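Session 4 handout: Looking at a two-armed tabletop kit before you spend the department's money on it

Prepared by Parveen Jatoi for the evening course in applied automation. Please read before the practical on 4th July, and bring it with you, because I will be asking you to scribble on it.

Welcome back, everyone. Last time we talked about how to read a spec sheet without falling asleep, and I promised that this time we would take one real product and go through it slowly, the way you would if your own boss had walked in and said "should we get this?" The product is the Ciltberg Pinton, a two-armed kit meant for teaching labs and small workshops. I have been living with it since March, so you are getting a mixture of notes, grumbles and a fair amount of affection. Please feel free to disagree with any of it!

What you are paying for

The Pinton comes as two arms, two black grippers, the brackets that join them, a control box and a license for the Kamata software, which handles recording and playback. Clamps for the table are extra (I do think that is a bit mean of them). There is also a support plan, sold through Triltamside, that gets you a person on the phone and a loan arm if yours has to go back. The basic package includes 10 hours of remote setup help, and my advice is to save as many of those as you can for after the first month. Your early questions will mostly be answered in the manual. Your later ones won't be.

On paper each arm has six joints, and the gripper opens wide enough for a coffee mug if you come at it from the side. From above, with a big mug, you will be struggling. Write that down, as it matters when we get to choosing tasks.

Setting up

It took me about 2 hours to get both arms bolted down and talking to the control box, and a good part of that was spent on cables. I can't say this warmly enough: think about your cables first. An arm that moves freely at the start of its travel may be dragging a loop of cable across your work by the end of it. Move each joint by hand with the power off, all the way one way and all the way back, and watch where everything goes. Then tie the cables, and do the whole thing over again, however silly you feel.

After that comes calibration. Kamata walks you through a set of poses, first one arm and then the other, and then a short routine with both together. Do not skip the last one. Each arm can be perfectly happy on its own and still disagree with its partner about where the middle of the table is, and you will only find out when they try to hand something over.

Choosing a task that tells you something

Every supplier has a favorite demo, and it is nearly always a block going into a box. There is nothing wrong with a block. But if you are reviewing a kit for real use, you want things that are thin, shiny or awkwardly shaped, and preferably a few of them close together, so the arm has to get in without bumping the neighbors. Kitchen things are wonderful for this. They are cheap, you already own them, and everybody in the room has an opinion on whether the job was done properly.

For our review I settled on a wire dish rack. The wires are hard on depth cameras, the dividers leave very little space for the fingers, and a chopstick is about as unforgiving an object as you could wish for. I would like you to think about the approach angle in particular: from the side, from above, or somewhere in between? There are good arguments for all three.

The rack task, from the gripper and from head height:
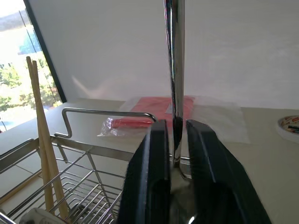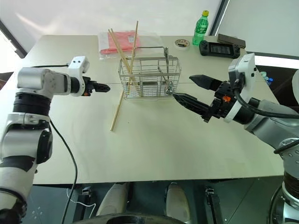
Now, on to how we score it, which is the part students tend to rush. Our protocol asks for 200 attempts, split evenly between the arms, and we write down the result of every one of them, including the embarrassing ones. An attempt counts as a success only if the item ends up where it was meant to go, the rack has not been shoved along, and no person has helped. If you nudge something with your elbow, the attempt is void and you run it again. I have nudged many things with my elbow.

In our first full run, 76 percent of attempts were successes. Is that good? Well, it depends on what you want the kit for, and I'd love us to spend some time on that in class. If you are teaching people how to gather demonstrations and train a simple policy, a number like that is rather nice, as there is plenty of room for a student's own work to show. If you are hoping to leave the thing alone to put away cutlery, you would want to keep your checkbook closed for a while.

Most of the failures were in the grasp. The fingers are smooth-sided, and a slim round item can roll as they close. Ciltberg sells a softer set of finger pads, and I have a pair on order, so some of you may get to try them before I do. A smaller group of failures came from the two arms getting in each other's way. Kamata will stop them before they touch, which is reassuring, but it stops them dead and you have to clear the warning by hand each time.

Things I like

The arms are quiet enough to talk over, and for a teacher that counts for a great deal. The recordings are easy to trim. When I called the support line about a joint that kept reporting an error, the young man who answered knew what it was straight away and stayed on while I fixed it.

Things I would want changed

The control box fan is loud even though the arms are not. The manual has the left and right arms swapped in one of the wiring drawings, so check yours against the labels on the cables. And I would dearly like an emergency stop with a longer lead.

Before the practical

Please write half a page on a task from your own workplace or home that you would use to test this kit. Say what counts as a success and what makes an attempt void, and say which arm you would start with. Work in pairs if you like. Closed shoes, please, and tie back long hair and anything dangly. If you have never used a stop button, come ten minutes early and I'll let you press ours as often as you want.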